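# Teaching two arms to fold a T-shirt by remote control

I've been teleoperating folding runs for a while now, and I still mess up the first few every morning. So if yours look terrible, welcome! These are the notes I wish I'd had when I sat down at the controls in March. They assume your leader arms are already paired with the robot and you know where the stop button is (please know where the stop button is).

## Before you touch anything

Move both leader arms slowly through their full reach and watch the robot follow. If one side lags or jitters, restart the link now, while you're not holding cloth. I also open and close each gripper a couple of times, and I check the wrist cables. Leave enough slack for a full twist, and keep the loops from getting under the shirt.

Then set the shirt down. For your first session, lay it fairly flat. Save the crumpled starts for later, when your hands know what they're doing.

## The fold itself

1. **Start recording, then wait a beat.** I count two seconds with the arms still. It makes trimming so much easier.
2. **Pinch low and shallow.** Come in almost level with the table and take just the edge of the fabric. If you grab a big mouthful you'll drag the layers underneath along with it.
3. **Lift, then travel.** Go up a little before you go across. Beginners love to slide the cloth sideways and it bunches every time.
4. **Use the other arm as a paperweight.** While one gripper carries the flap over, the other one presses gently near the crease. This is the part that took me forever to learn. My left hand kept wanting to help.
5. **Let go on purpose.** Open the jaws all the way, back out along the same path you came in on, and only then move to the next fold.
6. **Finish with a pat.** One soft push on any corner that's sticking up, arms back to rest, stop recording.

## What to keep and what to toss

Keep the runs where you fumbled and fixed it! If a sleeve pops loose and you calmly tuck it back in, that's good teaching, and our policy got noticeably better at loose hems once we stopped deleting those. Toss anything where you froze for ages, bumped the arms together, or lost the shirt to the floor.

My first decent set for Prinow was 121 runs, and I threw out 13 of them. After that I switched shirt colors and sizes, and shifted the starting spot a bit each time. Don't do it all in one sitting, though. Once my shoulders get tired I start yanking, and the robot will happily learn to yank too.

One last thing about pace: go slower than feels natural, but keep moving. Long pauses in mid-air are hard to learn from, so if you need to think, do it between folds. 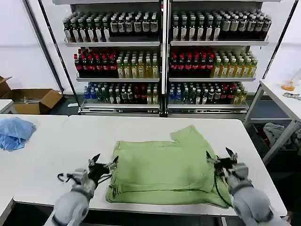

Şengül Tatlı: I'd add one thing to step 4. Try swapping which arm does the pressing every few runs. I always held with the right, and my policy was hopeless whenever the shirt started out turned the other way. Do you mix both in the same set, or record them separately?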